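3.2 Equipment planning and the decision to simulate first

The equipment budget for the project was fixed before any hardware had been chosen. Birnholm, the host lab, had room for two workstations and money for one arm. We therefore split the planning into two stages. In the first stage, each candidate gripper was modeled and run in simulation on the tabletop tasks. In the second, only the model that passed would be ordered.

Quotes were requested from two suppliers, Ledix and Goossens. Both offered a parallel two-finger gripper, and the Ledix unit came in at 3020 euros with mounting plate and cable. The Goossens price was lower, but spare fingers were sold separately -- a cost we had left out of our first estimate. Adding two sets of spares brought the two offers within 100 euros of each other. 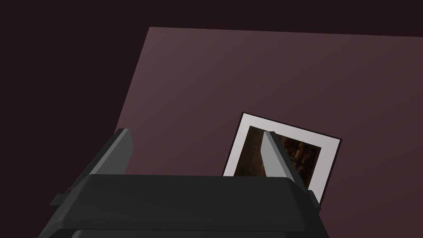 Figure 3. Simulated approach to a framed picture on a tabletop, viewed from behind the open gripper.

Thin, flat objects had the most influence on the purchase. A block or a cup can be picked up by almost any gripper with enough opening width, and such objects told us little about which unit to buy. Frames, books and trays depend more on finger shape and on how close the housing can come to the table. We ran 139 simulated trials per gripper, using the Cato task set, and logged every contact between housing and table as a possible repair cost.

Simulation time was budgeted as well. The runs took six working days on one existing workstation, so no computing equipment was bought for this stage. Staff time was charged at the usual lab rate. Stijn De Graaf prepared the gripper models, and Nelly Agudelo kept the cost sheet and checked it against the quotes.

The order was planned for October, to fall within the same budget year as the arm. Delivery, mounting and safety checks are listed as separate lines in Table 2 -- these are often folded into the purchase price, which makes later comparison difficult.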